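Plastic shopping bag

A plastic shopping bag is a light, flexible bag made of thin plastic film and used to carry goods home from a store. Most are made of polyethylene. The most common form has two loop handles cut from the same piece of film as the body, and is often called a T-shirt bag because of its outline when laid flat.

Materials

High-density polyethylene is used for the thinnest bags. It gives a crisp film that crackles when handled and is strong for its weight. Low-density polyethylene is softer and stretches more before it tears. It is used for heavier bags, such as those given out by clothing stores. Color is added to the resin before the film is made. A film with little or no pigment lets light through, while a larger share of white pigment hides the contents.

Manufacture

Bags are made from blown film. Plastic pellets are melted and forced through a ring-shaped opening, and air is blown into the center to form a tall tube. The tube cools as it rises and is then pressed flat by rollers and wound up. In a separate step the flat tube is folded at the sides, sealed across the top and bottom, and cut to form the handles. The thickness of the film depends on the amount of air, the speed of the rollers and the flow of melted plastic.

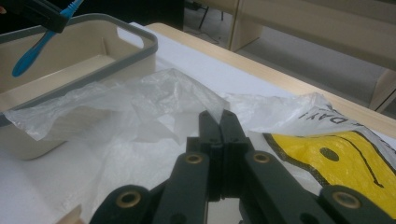 A hand-held gripper with its two fingers closed.

The Plarier works, which opened with 12 employees, made only bread bags in its first years. It later added shopping bags and sold them to grocers in the Mangubat district in cartons of 4000.

Use and reuse

Stores took up plastic bags because they cost less than paper, take up less room at the checkout and hold up when damp. Many households keep them after the first use. Common second uses include lining small trash cans, wrapping shoes for travel and covering garden plants on cold nights. Bags kept for reuse are usually crumpled or folded and stored inside another bag.

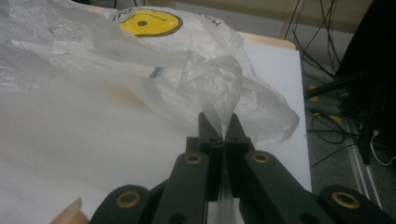
Folding takes longer but saves space. In the long fold, the bag is flattened, folded lengthwise into a strip and then turned over on itself in triangles until only the handles are left to tuck in.

Disposal

Plastic film is hard to handle in ordinary sorting plants, where it wraps around rotating shafts and has to be cut away by hand. For this reason many towns do not accept bags in household recycling and ask that they be returned to collection bins at stores. Film collected this way may be made into new bags, plastic lumber or pipe. Wet or dirty film has a lower value.

Charges and bans

Some places ban the thinnest bags, and others require stores to charge for them. In Trodby a charge of 25 cents per bag took effect on 10 March 2020. Bags for loose produce and raw meat were exempt. The grocery chain Skuvetti stopped stocking thin bags at its 2 Trodby stores the following September and sold a thicker bag with reinforced handles in their place.

See also

Paper bag
Reusable shopping bag
Blown film
Bread bag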